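From: Karim Sqalli
To: Basley Home Bottlers list
Subject: Re: [bottlers] Green tomatoes, and what to do with too many
Date: 9 February 2020

Hello Mohcine, and hello everyone,

What a treat to open the computer after tea and find a proper long message about tomatoes! I've been meaning to write to the list since the holidays, but the plums came on early and then my sister's family stayed on, and you know how it goes. I'll answer your bits as I go down.

Mohcine Hamdy wrote:
> We pulled out the last of the Turel vines on the weekend because
> the heat had cooked the tops, and now I have two washing baskets of
> green tomatoes in the laundry and a wife who would like her laundry
> back. I've done one lot of my mum's pickle but it went very soft
> this year and I don't know what I did differently. Does anyone
> salt theirs overnight? And is it worth trying to ripen any of them
> inside, or am I kidding myself?

You're not kidding yourself at all. Any that have gone a bit pale and glossy, with the faintest blush at the bottom end, will come along nicely on a tray in the spare room with newspaper over the top. The hard dark green ones won't do much except go wrinkly, so those are your pickling tomatoes. Go through the tray every couple of days and take out anything with a soft spot (I say this as a man who once lost a whole tray to one bad tomato at the back).

As for the softness, yes, salt them overnight, and I'd wager that's your trouble. Slice them about as thick as a pencil, layer them in a big bowl with the onions and a good handful of cooking salt, put a plate on top and leave the lot until morning. You'll be amazed at the water that comes out. Drain it, give them a quick rinse and let them sit in the colander while you get the vinegar going. Did your mum boil hers in the vinegar, or pour it over? If she boiled them, keep it very short. My aunt used to say they should only change colour and not their mind, and I've never known quite what she meant but I do think of it every time.

> Also I can't find my copy of the mustard pickle recipe, the one
> that went round the list a while back. Was it yours?

It was, or rather it was my aunt's with my spelling. I'll put it down again as she gave it to me, in the order she did things.

1. Salt your sliced tomatoes and onions overnight as above. For two kilos of tomatoes I use four onions, and a small cauliflower if there's one going cheap.

2. Next day, bring a litre of malt vinegar to the boil with two cups of sugar, a tablespoon of mustard seed and a few cloves. Tip in the drained vegetables and simmer for 15 minutes, no longer. 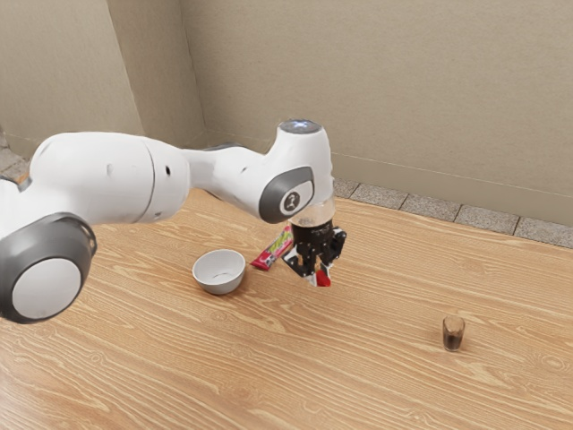 3. Mix half a cup of plain flour with two tablespoons of mustard powder, one of turmeric and enough cold vinegar to make a smooth paste. Stir it in off the heat and then bring it back up slowly, stirring all the while, until it thickens. Wear an apron you don't care for. Turmeric is forever.

4. Into hot clean jars and lids on straight away. Leave it in the cupboard a good month if you can stand to. Mine never lasts until May.

On the subject of jars, the shop in Helmy has the old-style ones back in, the squat kind with the wide neck that you can get a spoon into. They were in a box behind the seedling trays so do ask if you don't see them. I came home with far more than I went for, naturally.

And while I've got everybody, does anyone still have the booklet that came with the Skuvum preserving pan? Mine has lost its back pages and I'd love a copy of the chutney section, particularly the apricot one with the ginger. Happy to swap for jam, or for mustard pickle if you can wait the month.

Mohcine, do let us know how the next batch goes, and please tell your wife the laundry will smell of vinegar for a day or so and then it's perfectly all right again. If you're still swimming in tomatoes by the end of the week, ring me and I'll come over with a bucket.

Warm regards to all,
Karim

--
Basley Home Bottlers mailing list
To leave the list, send a message with "unsubscribe" in the subject line.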